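Plavdale Clothing and Linen Reuse Project
Progress report to the Manzano Fund, second half of the grant year

Summary

The project is running close to plan. The sorting room has been open since February, the delivery round to the outlying villages is working, and the repair classes have started after a late beginning. Spending is under budget on transport and over budget on rent. We ask the Fund to agree to one small change, set out under Money.

Collections

We now take in donations at four points: the Plavdale depot, the Wosby branch library, the parish hall on Mill Lane, and the back entrance of the Gurkemetti store. The store agreed to let us keep a locked bin there through the end of the grant. It has brought in more bedding than the other three points put together, mostly sheets and duvet covers, and this has changed what we are able to offer. Last year we turned families away when they asked for bedding. This year we have not had to.

The parish hall point is weak. The hall is locked most mornings and people leave bags outside in the rain, and those bags usually have to go straight to rag. We will give it until the end of summer and then move the bin if there is no improvement.
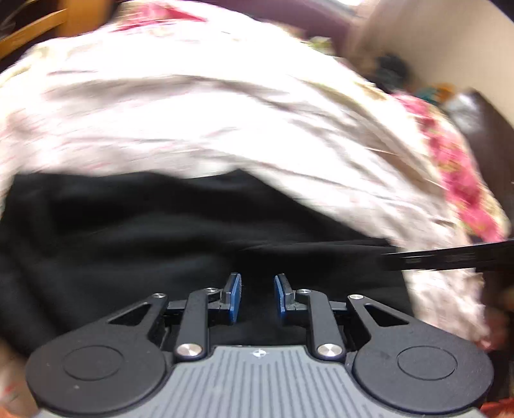 We changed the sorting rules in the spring. Under the old rules every item was graded one to five, and the grades were not used for anything afterward. There are now three outcomes: give out, repair, rag. New sorters learn this in a single shift, and the backlog that we described in the last report has been cleared. Children's coats are still set aside for the fall.

Deliveries

The van round covers 14 stops every two weeks. Requests come in through schools, the clinic in Wosby and the housing office, and we pack to order. In this period we delivered to 57 households, against a target of 50. A little over half asked for bedding as well as clothes.

The main problem has been missed drop-offs. Where a family is out, the driver has to bring the bag back, and it then waits for the next round. We have begun sending a text message the evening before. It seems to help, though it is too soon to give a figure for it.

The van needed a new clutch in April and was off the road for nine days. One round was done in private cars. Mileage for this has been claimed at the normal rate and is shown in the accounts.

Repair classes

Classes were meant to start in January. We did not have a teacher until March, so there have been fewer sessions than we promised. Dong-geon Wang now runs them on Tuesday-style evening slots at the depot, starting at 6:30, with room for eight people. We have had 18 different people attend, and most have come more than once. They have covered hems, zippers, patching knees and turning worn sheets sides to middle.

The sewing machines bought with the Fund's money are in regular use. One had a timing fault when it arrived and was replaced by the supplier at no cost. We underestimated how much thread and how many needles a class gets through – these were not in the original budget at all.

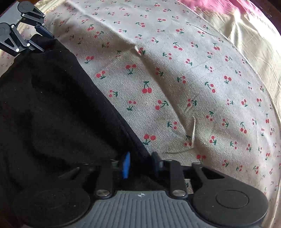 Dong-geon Wang told us that beginners should spend longer on hand stitching before they go near a machine, and that he would sooner run a shorter list of skills than hurry people through the full one. We have agreed to this. From the next block the first two sessions will be hand work only, and zippers will move to a separate session for people who have finished the basics.

We also asked people at the classes what would make it easier to come. The usual answer was child care. We cannot provide that under this grant, but the library in Wosby has offered its side room for a daytime class during school hours, and we plan to try one.

Money

Transport is under budget by about 2 percent, even with the clutch, as fuel cost less than we had allowed. Rent on the depot went up in March and will be over budget by the year's end. We have held back on buying the second set of shelves to cover the difference.

We would like to move the unspent part of the publicity line to class supplies. The leaflets were printed free by the housing office and we do not need the money for anything else under that heading. The total grant would stay the same.

Next period

Open the daytime class in Wosby. Decide on the parish hall collection point. Give out the stored coats before the cold weather. Renew the van insurance, with a quote that covers a second driver.

The accounts and the table of deliveries by village are attached separately. The lease renewal is still with the landlord and we will send a copy once it is signed.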